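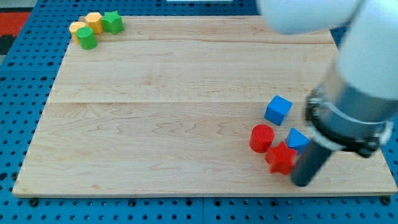 4. Oiling the board

Use only the Grollton board oil from the kit. Wipe the board with a dry cloth before you start. Put the oil on with long strokes in the direction of the grain, and go slowly over the seams between the planks, where a pale board like this one can take the colour unevenly.

4.1 Wait 8 hours, then wipe off the extra oil.
4.2 Sand lightly by hand and repeat — two coats are enough.

Caution: Oily cloths can catch fire. Dry them flat outdoors.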